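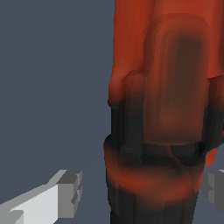 Topic: Fixed rate ending, stay with Seldale or switch?

Forum: Household Bills > Gas and Electric

Started Jul 22, 2022

marrowfat
My fix with Seldale runs out in 16 days and the renewal letter came this morning. They want 1,171 a year for gas and electric if I fix again for 2 years. I'm paying a good bit less than that now. Two-bed terrace in Drirndale, gas boiler, electric oven, one person at home most of the day. Celtard won't quote me at all, their site just says they aren't taking new customers. Do I take it or drop on to the standard tariff and wait?

tenpenny_nail
Take it. I'd have bitten their hand off for that. Check the exit fee first though, mine is charged per fuel and it wasn't on the front page of the letter.

Oldgatepost
Disagree. A two-year fix is a long time to be stuck if prices come down. I went on to the standard tariff in March and I'm in no hurry to leave it.

tenpenny_nail
And if they go up again? He'd be kicking himself by Christmas.

Oldgatepost
Then he pays a bit more over the winter. He can still fix later on.

tenpenny_nail
At whatever the price is by then. The offers I get sent are worse every time.

marrowfat
She, not he. Exit fee is on page 3, you were right, it's per fuel. Not huge. The standing charge on the electric has gone up a lot as well and I hadn't spotted that until I got last year's letter out.

kettle_on_low
Don't go by the yearly figure. It's worked out from what they think you'll use. Look at the unit rates and put your own readings in. When I did mine they had me down for almost double the gas, left over from the people who lived here before.

Oldgatepost
Agree with that. Are your readings up to date?

marrowfat
Electric yes. Gas I'm not sure, the meter is in a box outside and the key has gone missing. Last bill has an E next to the gas figure.

kettle_on_low
E is estimated. Get a new key from the hardware shop, they cost next to nothing, and send a proper reading in before you agree to anything.

Górecki_fan
Seldale kept me on hold for 8 songs when I rang about mine. Use the web form. They replied the next morning and redid the quote from the new reading - it came down, but only by a few pounds a month.

tenpenny_nail
Still worth having. How long is the offer open for?

marrowfat
Doesn't say on the letter. The account page says it can be withdrawn at any time.

tenpenny_nail
I wouldn't hang about then.

Oldgatepost
That line is on all of them. It's there to rush people.

marrowfat
Got a key. Gas reading is lower than the estimate, so I've sent it in with the form and asked for a new quote. Will post the unit rates when they come back.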